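School Supply Lists Should Be Shorter
Carol Pearce
Wednesday, July 21, 2021

The Fodbridge elementary schools posted their supply lists last week, and the second grade list has 19 items on it. I have two children in the district, so I printed both lists and took them to the store.

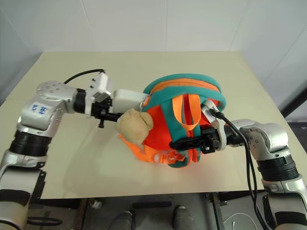 The total came to more than I spend on groceries in a week, and that was before shoes. I can pay it. Plenty of families here can't, or can only do it by putting off something else, and the district knows this because it runs a free lunch program and sees the numbers every month.

My argument is simple. The district should buy basic supplies itself, in bulk, and send home a list with only personal things on it: a bag, a water bottle, a change of clothes for the younger grades. Paper, pencils, glue, crayons, folders and tissues should be treated the way we treat desks and textbooks. We don't ask parents to bring a desk.

The usual answer is that there is no money. I asked Bożena Krawczyk, who handles purchasing for the school district in Skerkura, how they manage it. Skerkura has 1,394 elementary students and stopped sending home long lists two years ago. She told me the first order was a mess. They bought far too many glue sticks and ran out of wide-ruled paper before winter break. The second order went better, and teachers now fill out a form in the spring saying what they have left over. The cost per child was well below what I paid at the register, mostly because a warehouse price on pencils is nothing like a store price in August.

There is also the matter of brands. Our lists name them. One asks for a certain marker and then says "no substitutes" in capital letters. I understand why a teacher writes that, having once bought cheap markers that were dry by Halloween. But a child who shows up with the wrong box knows it is the wrong box. If the school hands out the markers, every child has the same ones and the teacher gets the kind that works.

Florin Neagu, a neighbor who taught fourth grade for many years, disagrees with me on part of this. He thinks children take better care of things they picked out themselves, and he says the shopping trip gets them ready for the year. I believe him about the trip. My daughter took most of an hour to choose a folder. She could still choose a lunch box or a pencil case under my plan, and families who want to buy more would be free to do so.

He also pointed out that teachers already fill the gaps from their own pockets. That seems to me a reason to change things — a teacher should not be paying for a classroom's tissues in February.

The school board put $4,000 into a back-to-school fund this year, and families can apply for it by filling out a form at the front office. I'm glad it exists. But it asks parents to stand at a counter and say they need help buying crayons, and many won't do it. An order placed for everybody asks nothing of them.

The board takes up next year's budget in September. I plan to be there with both lists and my receipt, and I would like to see other parents bring theirs.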